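3.2 Internal layout of the donor towers

The teardown part of the project used desktop towers from the Drivstead surplus lot. Each tower was laid on its side and the side panel removed before any part was logged. Natália Zelenák kept the parts sheet, and Kimie Shibata checked it against the labels.

Cables were the main source of delay. The data cables and the power bundle share the space near the drives, so both had to be traced to their ends before a drive could be released. The blue plastic rails need no tools. Expansion cards were left seated until the slot order was written down.

Coin cells were bagged separately from the boards. Power supplies were not opened at any stage. They were weighed whole and passed to Bostetti with the label facing out. The full lot came to 349 logged parts, of which 7 could not be matched to a part number and are listed in Appendix B.

Board screws were sorted by thread and length. Lai-ching Kwok suggested trays with a capacity of 200 screws, and this size was kept for the October session.

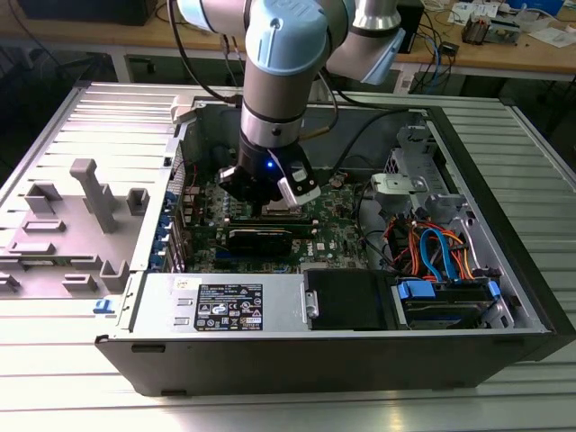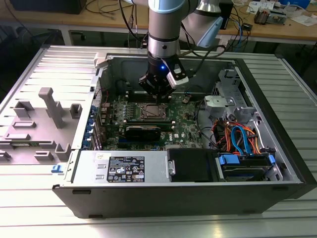
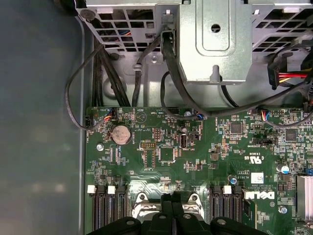
Figure 6. Tower interior. First and second: green motherboard, power supply with black label, and drive with blue plastic fittings. Third: board edge, coin cell and drive cage wiring.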